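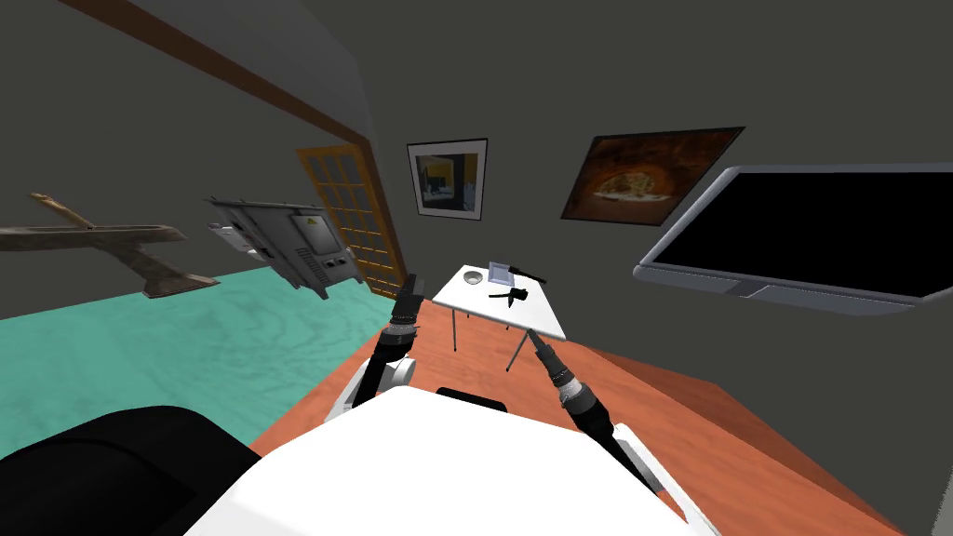

概要

Fekitz(フェキッツ)は、Brarkden社が開発・販売する、双腕移動マニピュレータ向けの遠隔操作および動作記録用ソフトウェアキットである。実機用の制御モジュールと、同一の操作系で動作する室内シミュレータから構成される。研究機関および企業の開発部門を主な対象とし、卓上の小物を対象とする把持・移載作業の試験、操作者の訓練、ならびに学習用軌道データの作成に用いられる。現行版の公開日は2022年8月15日である。

名称は開発段階の社内呼称をそのまま製品名としたもので、略語ではない。日本語の資料では「フェキッツ」のほか、旧版の説明書に限り「フェキツ」の表記も見られる。

沿革

前身は、Brarkden社が自社の組立工程の検証用に作成した単腕用の軌道再生プログラムである。当初は関節角の時系列を読み込んで再生する機能のみを備え、環境の描画機能は持たなかった。その後、双腕機への対応に伴って干渉判定が追加され、さらに物体と室内を含む三次元描画が組み込まれた。

初期版の描画部は簡素で、床面と作業台のみを表示するものであった。室内環境の生成機能は、シミュレーション専業のOdgate社から技術供与を受けて導入された。両社の契約では、環境データの著作権はOdgate社に、制御モジュールの著作権はBrarkden社に帰属する。

現行版では、それまで別製品であった実機用モジュールとシミュレータが一つの配布物に統合された。旧版の利用者に対しては移行用の変換プログラムが提供されたが、単腕用の古い記録形式は変換の対象外である。9月には不具合修正版が配布され、左右の腕の指令が同一周期内に重複した場合に片側の指令が破棄される問題が解消された。

構成

標準構成は、シミュレータ本体、制御モジュール、環境ライブラリ、記録ツールの4要素からなる。入力装置は付属せず、利用者が別途用意する。

シミュレータ本体は、剛体力学計算と描画を担当する。両者は独立した周期で動作し、描画の遅延は力学計算に影響しない。描画の更新は毎秒30回を標準とする。計算負荷が高い場合は描画側の更新が間引かれ、力学計算の周期は維持される。

制御モジュールは、手先の目標位置姿勢または関節角のいずれかを入力として受け取る。手先目標を与えた場合は逆運動学計算によって関節角に変換される。特異姿勢の近傍では関節速度に上限が課され、手先の追従精度よりも関節の安全が優先される。左右の腕は個別に制御することも、相対姿勢を拘束して連動させることもできる。

環境ライブラリには、住宅、事務所、作業場を模した室内データが収録されている。収録物体数は1,078点で、食器、箱、手工具、文具などの分類に分けられる。各物体には形状、質量、摩擦係数が付与されているが、変形体および液体は含まれない。

記録ツールは、関節角、手先位置姿勢、グリッパの開閉指令、描画画像を共通の時刻で保存する。記録の一部を切り出して別の試行に連結する編集機能も備えるが、連結点で関節角が不連続となる場合は警告が表示される。

対応機体

標準で対応するのは、胴体上に2本の腕を備え、各腕の先端に二指グリッパを装着した機体である。機体モデルは白色の外装をもつ胴体と、暗色の手首部で描画される。外装色の変更は表示上のものであり、力学特性には影響しない。

機体モデルは設定ファイルによって追加できる。必要な項目は、リンク長、関節の可動範囲、各リンクの質量と慣性、衝突判定用の簡略形状である。簡略形状を省略した場合は外観形状から自動生成されるが、手首部のように凹凸の多い部位では判定が過大になる傾向がある。説明書では、手首から先についてのみ手動で形状を与えることを推奨している。

三指以上の手部は正式な対応範囲に含まれない。吸着式の手先は、Hinrichs社が販売する拡張モジュールを追加することで利用できる。この拡張モジュールは別契約であり、Brarkden社による保守の対象外となる。

作業環境

室内データは、床、壁、建具、家具、装飾物、操作対象物の各層に分かれている。住宅型の室内では、木質の床面や壁に掛けられた額、テレビ、格子状のガラスを入れた扉などが配置される場合がある。これらは原則として固定物として扱われ、操作対象とはならない。ただし、固定物にも衝突判定を個別に設定することができる。

操作対象物は通常、小型のテーブルなどの天板上に置かれる。鉢、箱、柄のある工具といった形状の異なる物体を同一の天板に配置し、把持方法の違いを比較する構成が多く用いられる。鉢では縁をつまむ把持、箱では対向する側面を挟む把持、柄のある工具では柄の軸に直交する方向からの把持が、それぞれ基本の手順として説明書に記載されている。

配置は固定、無作為、半固定の3方式から選択する。半固定方式では、物体の種類と天板上の区画を指定し、区画内の位置と向きのみを乱数で決定する。乱数の種は記録ファイルに保存され、同一の初期配置を再現できる。

視点は、機体の後上方、頭部、左右の手首、任意の固定点から選択できる。後上方の視点では胴体上面と両腕を作業台と同時に確認できるが、天板付近の奥行きの判断には向かない。手首視点は接近の最終段階で用いられ、画面の分割表示により他の視点と併用できる。

操作手順

標準的な試行は次の手順で行う。

1. 機体モデルと室内データを選択し、初期配置を読み込む。

2. 入力装置を接続し、左右の割り当てを確認する。割り当てが逆の場合は、設定画面で入れ替える。

3. 機体を作業台に接近させ、胴体を停止させる。胴体の移動中は、腕の目標入力は受け付けられない。

4. 記録を開始し、対象物の上方または側方に手先を移動させる。

5. グリッパを閉じ、把持力の表示が設定範囲に入ったことを確認して持ち上げる。

6. 指定区画に物体を置き、グリッパを開いて手先を退避させる。

7. 記録を停止し、試行の成否を登録する。

成否の登録は手動と自動のいずれも可能である。自動判定では、物体の最終位置と傾きが許容範囲内にあるかどうかのみが評価され、途中の接触や落下は評価に含まれない。途中経過を評価する場合は、接触記録を別途出力する必要がある。

非常停止の操作は、シミュレータと実機で共通である。シミュレータでは停止後に直前の状態から再開できるが、実機では原点復帰を行うまで再開できない。

仕様

基本プログラムは評価用、研究用、商用の3種の契約形態で提供され、機能の差は環境ライブラリの収録範囲と同時実行数に限られる。評価用契約の期間は34日で、延長はできない。評価期間中に作成した記録は、研究用または商用の契約に移行した後も利用できる。

記録ファイルは独自形式で保存される。汎用の表形式への書き出しも可能であるが、この場合、物体の衝突形状と乱数の種は出力されない。画像は連番の静止画または動画として書き出される。

実機との接続には有線の通信を用いる。無線接続は状態監視に限って認められ、動作指令の送信には使用できない。

評価

製品の利点としては、シミュレータと実機で操作系が共通であることが挙げられる。訓練で作成した設定を実機側に移す際、入力装置の割り当てや速度上限を再設定する必要がない。双腕の連動制御が標準で含まれる点も、箱状の物体を両側から支える作業では有用とされる。

一方、薄い物体や細い柄の把持では、指先の接触計算が不安定になることがある。物体が微小に振動する、または閉じた指の間から抜ける現象が知られており、力学計算の周期を短縮することで軽減されるが、完全には解消されない。環境の照明が固定である点も制約とされ、画像認識の学習に用いる場合には、書き出し後に別の処理で明るさを変化させる方法がとられる。

説明書は日本語版と英語版がある。日本語版では、接触記録の出力形式に関する章が旧版の記述のまま残されており、列の順序が現行版と一致しない。

関連項目

遠隔操作
移動マニピュレータ
逆運動学
物理シミュレーション
エンドエフェクタ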